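Hand-held gripper comparison: pre-use inspection
Clela bench, sheet 3
Checked by: Torunn Magnusson
Date: 2020-07-25

Units: Bokar hand-held, Lakatos hand-held. The Cirnano unit is still in customs, where it has so far passed every test.

1. Body and housing
Bokar: OK
Lakatos: OK
Comment: Lakatos rattles when shaken. The manual says not to shake it. Fair enough.

2. Trigger travel and return
Bokar: OK
Lakatos: Monitor
Comment: Lakatos comes back from full squeeze in its own good time. Re-check after 35 cycles.

3. Pinch points, guards and labels
Bokar: OK
Lakatos: Fail
Comment: Warning label has peeled off and is now stuck to my sleeve. Replace the label. I'll keep this one.

4. Camera mount and cable strain relief
Bokar: OK
Lakatos: OK
Comment: Cable tie on the Lakatos swapped for one that wasn't a twist tie off a bread bag.

5. Finger pads, Bokar, jaws open
Look for: scuffs, chips, worn edges, debris on the work surface
Result: Monitor
Comment: Left pad has light scratches across the inner face and a crisp edge. Right pad is the rough one, scuffed and chipped along the top and at the left end. A few dark specks on the white between them. Wipe down and look again before the next run. 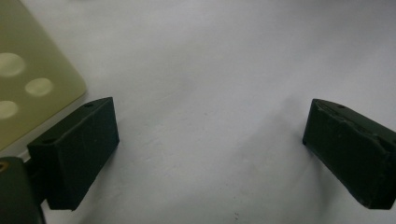 6. Finger pads, Lakatos, jaws open
Result: OK
Comment: Very tidy. It has also done 12 grasps to the Bokar's 44, so hold the applause.

7. Sign-off
Bokar: cleared for light objects, spare right pad to be ordered
Lakatos: not cleared until item 3 is fixed
Next inspection: when the Cirnano arrives, or March, whichever is first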